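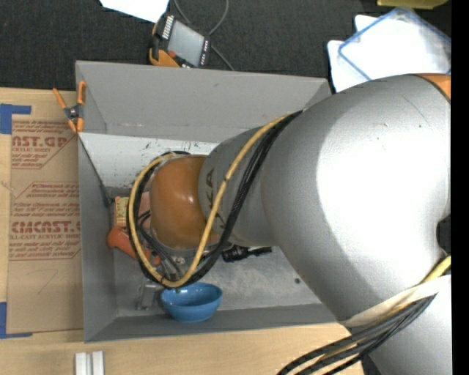

Fig. 7. Robot arm over a grey bin on a wooden tabletop.

4. Fitting the handles and hinges

Read this section through once before you pick up a drill. It covers the Rosenthal bar handles, the Rosenthal cup pulls and the Cineck surface hinges. Knobs with a single fixing are dealt with in section 3, and drawer runners in section 6.

4.1 What you will need

Pencil and masking tape
Steel rule or tape measure
Bradawl
Drill with 2 mm and 5 mm wood bits
Hand screwdriver, cross-head
Offcut of softwood, at least as wide as the door frame
Two clamps
Soft cloth

The screws are in the small paper bag inside each box. Machine screws for handles are 25 mm long and suit doors and drawer fronts between 16 mm and 20 mm thick. For thicker fronts, order the long screw pack, part number 306. Do not use longer screws with washers to take up the slack on thin fronts. The head will work loose.

4.2 Marking out

1. Take the door off its hinges if you can and lay it face up on a blanket.
2. Stick a strip of masking tape over the area where the handle will go.
3. For wall cupboards, measure 40 mm up from the bottom edge and draw a light line. For base cupboards, measure the same distance down from the top edge.
4. Find the middle of the upright part of the door frame and mark it on the line. This is your first hole.
5. Measure the distance between the two threaded posts on the back of the handle, centre to centre. Mark the second hole vertically from the first.
6. Hold the handle against the marks and look at it from a few steps back.

Note: The Rosenthal range is sand cast and finished by hand. Post spacing can vary by up to 1 mm from one handle to the next. Measure every handle and keep each one with its own door until the job is done.

On drawer fronts, mark the centre of the front in both directions and work outwards. Fronts wider than 600 mm look better with two handles, each set a quarter of the width in from the side. Check that the two are level with each other before drilling.

4.3 Drilling

1. Clamp the softwood offcut tightly behind the door.
2. Press the bradawl into each mark to make a small dent for the bit to sit in.
3. Drill a 2 mm pilot hole from the front, keeping the drill square to the face.
4. Open the hole out to 5 mm, again from the front. Stop once you feel the bit enter the offcut.
5. Peel off the tape slowly, pulling it back on itself.
6. Brush out the dust.

Caution: Wear eye protection. Old painted doors may carry lead paint. If you are unsure of the age of the paint, test it first and do not sand it dry.

4.4 Fixing the handle

1. Push both screws through from the back until the tips just show.
2. Offer up the handle and start each screw by hand, two or three turns each.
3. Tighten them in turn with the hand screwdriver until the handle sits flat.
4. Give each screw a last quarter turn and stop.

Caution: Do not use a power driver on cast handles. The posts are brass and the thread will strip before the motor cuts out.

If one post will not line up, ease that hole with a small round file. Up to 1 mm can be taken out and still be hidden by the foot of the handle — any more than that and the door should be filled and drilled again.

4.5 Surface hinges

Cineck hinges are sold in left-hand and right-hand pairs, marked L and R on the back of the leaf.

1. Stand the door in its opening on two thin cards to set the gap at the bottom.
2. Hold the upper hinge in place with the pin directly over the join between door and frame.
3. Mark the centre screw hole in each leaf only, and drill a 2 mm pilot.
4. Fix the hinge with one screw per leaf, then do the same with the lower hinge.
5. Remove the cards and open and close the door several times.
6. If it catches, slacken the screws, shift the hinge slightly and try again.
7. When the door swings freely, drill and fit the remaining screws.

Note: In oak, run a steel screw of the same size into each hole first, then take it out and fit the one supplied. Rub a little candle wax on the thread.

4.6 Finish and care

The Zutau black finish is waxed, and the Fundov pewter finish is lacquered. Wipe both with a dry cloth. The waxed finish can be renewed each November, before the heating has been on for long, with a thin coat of clear furniture wax buffed off after ten minutes. Do not wax the lacquered pieces. Cream cleaners, vinegar and wire wool will mark either one.

Check the handle screws a month after fitting. Doors in daily use tend to settle, and a slight turn may be needed.

Missing screws and odd-handed hinges: write to Loretta Haddad in the parts office, giving the number printed on the end of the box.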